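Mantenimiento de la cocina: grasa, cal, juntas y suelo de madera

Estas notas recogen el procedimiento que aplicamos en cocinas de uso diario. El orden va de arriba abajo: primero los filtros y el microondas, después la placa y los azulejos, luego el fregadero y, por último, el suelo. Si se invierte el orden hay que fregar dos veces.

Material

Bicarbonato sódico.
Vinagre de limpieza.
Ácido cítrico en polvo.
Jabón neutro sin perfume.
Desengrasante alcalino (usamos Grarkitz, en la versión sin lejía).
Cuatro bayetas de microfibra, una por zona.
Rasqueta de plástico y cepillo de cerdas de nailon.
Guantes de nitrilo.

No se mezcla nunca vinagre ni ácido cítrico con lejía: la reacción desprende cloro gaseoso. Tampoco conviene mezclar bicarbonato y vinagre en un bote cerrado. Aparte del riesgo de presión, los dos se neutralizan y queda poco más que agua con sal.

Filtros y microondas

Los filtros metálicos se desmontan en frío. Se sumergen en agua muy caliente con dos cucharadas de desengrasante durante 20 minutos, se cepillan en el sentido de la malla y se dejan secar de pie. Los de carbón activo no se lavan, se sustituyen según el manual. En una cocina donde se fríe dos veces por semana, los metálicos piden limpieza mensual.

Para el interior del microondas basta un cuenco con 250 ml de agua y una rodaja de limón. Cinco minutos a potencia máxima, tres más con la puerta cerrada y pasada de bayeta. Conviene dejar una cuchara de madera dentro del cuenco para evitar el sobrecalentamiento del agua. La junta de la puerta se limpia con jabón neutro, sin estropajo, y se deja la puerta abierta hasta que el interior esté seco.

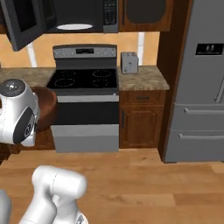
Los teclados y paneles de mandos no se pulverizan directamente. El líquido entra por el contorno de los botones y acaba en la placa electrónica. Se humedece la bayeta, se escurre y se frota en horizontal. Para la grasa antigua, una gota de jabón neutro y paciencia.

El acero inoxidable se limpia siempre en la dirección del pulido. Si quedan velos, casi siempre es exceso de producto – se repasa con agua templada y se seca con una bayeta limpia. Los limpiadores con cloruros pican el acero y no tienen sitio en esta lista.

Placa y horno

En las placas vitrocerámicas, la rasqueta se usa a unos 30 grados de inclinación y sobre superficie ligeramente húmeda. El azúcar quemado es la excepción: se retira cuando todavía está templado, con rasqueta metálica y guante, porque al enfriar puede arrancar esquirlas del vidrio.

Para el horno preparamos una pasta de bicarbonato y agua, de consistencia similar al yogur. Se extiende por las paredes y el suelo del horno, evitando las resistencias y el ventilador. Se deja toda la noche y se retira por la mañana con bayeta húmeda. Los hornos con revestimiento catalítico no admiten pasta ni desengrasante en los paneles rugosos.

Azulejos y juntas

La grasa en los azulejos forma capas. Un desengrasante fuerte aplicado una vez al año da peor resultado que una pasada semanal con jabón neutro. En colocaciones en diagonal se trabaja siguiendo la junta, de arriba abajo, para que el agua sucia no se acumule en los cruces.

Las juntas de cemento no toleran el ácido. El vinagre las aclara el primer día y las vuelve arenosas al cabo de unos meses. Se limpian con pasta de bicarbonato y cepillo de nailon, con aclarado abundante. Una vez secas, se aplica sellador incoloro (Tellari o equivalente) con pincel fino y se retira el sobrante del azulejo antes de diez minutos.

La silicona ennegrecida por moho no se recupera por completo. Si tras una limpieza la mancha sigue dentro del material, hay que cortar el cordón, desengrasar con alcohol y rehacerlo. Curado mínimo antes de mojar: 24 horas.

Fregadero y desagüe

Los fregaderos oscuros muestran la cal antes que los claros. Se disuelven 15 g de ácido cítrico en medio litro de agua tibia, se aplica con bayeta, se espera cinco minutos y se aclara. En los de composite se comprueba antes en una esquina. Secar después de cada uso reduce la limpieza de cal a una vez al mes.

El sifón se desmonta cada seis meses con un cubo debajo. Se revisan las juntas de goma y se vuelven a montar a mano, sin llave. Joaquim Antunes, fontanero, nos corrigió este punto hace tiempo: la llave deforma la rosca de plástico y la fuga aparece a las dos semanas. Los desatascadores químicos quedan para quien no pueda desmontar el tubo. 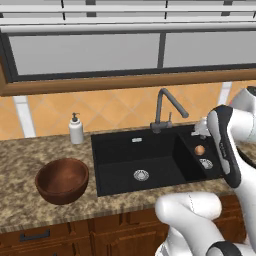 Suelo de madera

El suelo se barre o se aspira con cepillo blando antes de pasar nada húmedo. La arenilla de los zapatos raya el barniz más que cualquier otro factor doméstico.

La mopa debe ir casi seca: al apoyar la mano en la tabla recién fregada, la palma no debe quedar mojada. El vapor está descartado en madera barnizada, levanta el acabado por los cantos. El vinagre también, aunque se recomiende mucho: mata el brillo de forma progresiva. Usamos Uditz para madera, 46 ml en un cubo de cinco litros.
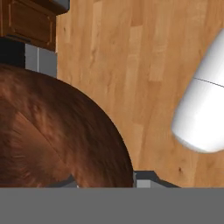

Los derrames se secan en el momento y en el sentido de la veta. Si aparece un cerco blanquecino, la humedad suele estar en el barniz y en muchos casos desaparece sola en unos días. Un cerco negro indica que el agua ha llegado a la madera y obliga a lijar.

Para rayas superficiales sirve la cera dura en barra. Se elige un tono algo más claro que la tabla, se rellena, se nivela con rasqueta de plástico y se bruñe con paño. En tablas de tonos desiguales conviene tener dos barras y mezclarlas en caliente. Los fieltros de las sillas se cambian en noviembre, antes de poner la calefacción.

Humedad ambiental recomendada: entre el 45 y el 60 %. Por debajo, las tablas merman y se abren las juntas. No hay que rellenarlas en invierno con masilla rígida, ya que al hincharse la madera la expulsa.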